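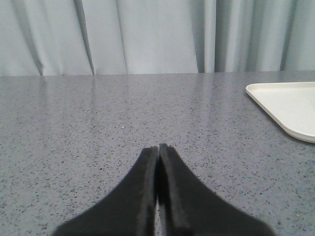 Looking after the Wetska cell

We're Drumirine, a small workshop that keeps one robot cell in good order and loves doing it! The cell is called Wetska, and it spends its days moving small parts in and out of trays on a speckled grey counter.

Leonilde Matos starts each morning with the gripper. She closes the two black fingers, looks at the narrow gap between them and checks that the tips are still square. Then comes a slow run towards the white tray, with the arm held well clear of the surface – our favourite part of the day, if we're allowed one.

The finger coverings are changed every 3,000 picks. Vilgot Strömberg cuts the new ones himself and writes each change in the log, along with anything odd he heard from the wrist joint (he has very good ears). The longest a pair has lasted is 3,562 picks, and we did hear about it from Vilgot.

Aled Ifans looks after the wrist camera and its cables. In November we'll be refitting the whole wrist, and we can't wait to get the covers off. If you keep a cell of your own, come and compare notes with us.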